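05/09/2020 — sourdough log, Keltwood starter

The rye starter doubled overnight! I fed it late, went to bed annoyed with myself, and found it pushing at the lid this morning. Smells like green apples with a little yogurt behind it. Parvaneh's half of the same starter (she has kept hers on plain white flour since February) is slower and sweeter, and I want to try both in one dough.

Mix for today:

- 1,000 g flour, mostly the Pesonen bread flour
- 23 g salt
- 400 g ripe starter, half mine and half Parvaneh's
- water by feel, added in two goes

Gray marbled tabletop in all three.

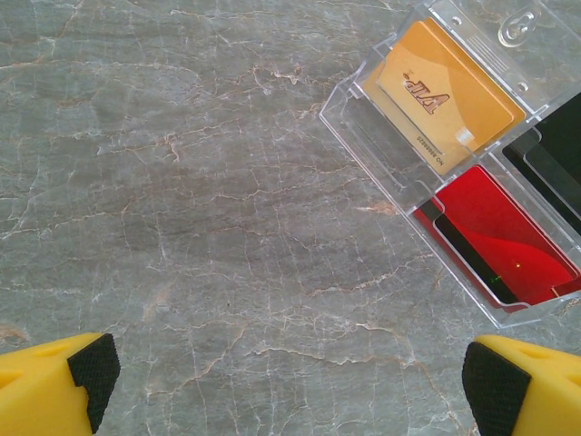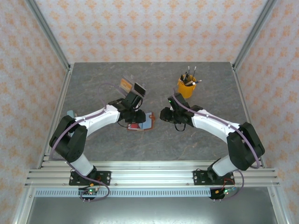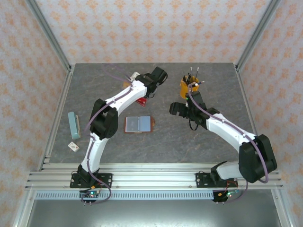

*2 min read*

Dough came together faster than last time. I held back the salt until after the rest, as Omid suggested, and it was so much easier to stretch — no tearing at all on the second fold. Big happy bubbles along the side of the tub by lunch.

Ehsan thinks we should go longer in the fridge. His last one had 36 hours and the crust was gorgeous, all blistered and dark, but the crumb was too sour for me. I'm splitting the batch: one loaf out tomorrow morning, the other stays in for his full time. Label the tubs this time!!

Still open:

- does the Kultik flour drink more water, or did I misread the scale?
- Mohcine wants the recipe in cups. Roughly eight for the flour? Check before sending.
- the lined basket sticks near the seam. Rice flour next time, and lots of it.

Zohreh tried the heel of the last loaf with just butter and asked for the whole thing, so the toasted sesame is staying in. Next up is the same dough with walnuts, maybe a spoon of honey.

Fed the leftover starter at four, one part to five. Back on the shelf over the sink.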